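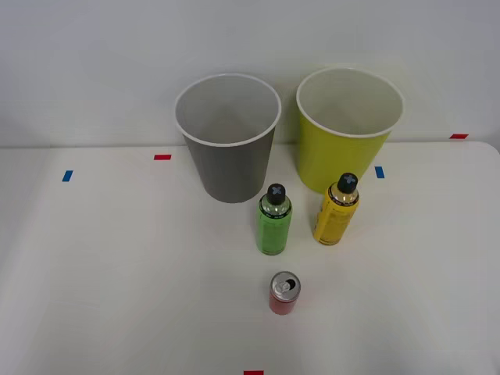
Filed under: Kitchen & Dining > Cleaning > Stains

Tea stains in cups won't come out

I drink black tea all day and the insides of my older cups have gone brown. Dish soap does nothing. The dishwasher helped for a while but now it doesn't. A set of four Memusow cups cost me 18 dollars in January and I would like to keep them. What do people use? I don't want bleach in the house.
Juwita Pelupessy

Baking soda. Put a spoonful in the damp cup, add a few drops of water so it makes a paste, and rub with a soft cloth. Leave it 11 minutes or so if the stain is old, then rub again and rinse. Don't use steel wool on glazed cups. It leaves fine scratches and the tea settles into them faster the next time. If your water is hard, you will get a film on top of the stain, and that part needs white vinegar. Do the vinegar first, rinse, then the baking soda. Using both at once just fizzes and they cancel out. Plastic cups hold stains more than ceramic and may never go all the way back.
Ekwueme

denture tablets. one per cup, warm water, overnight. wash it well after
sovum168

Same as above on the tablets, but check the handles if yours have any. Mine still had a brown line underneath where I never scrub.
Gernance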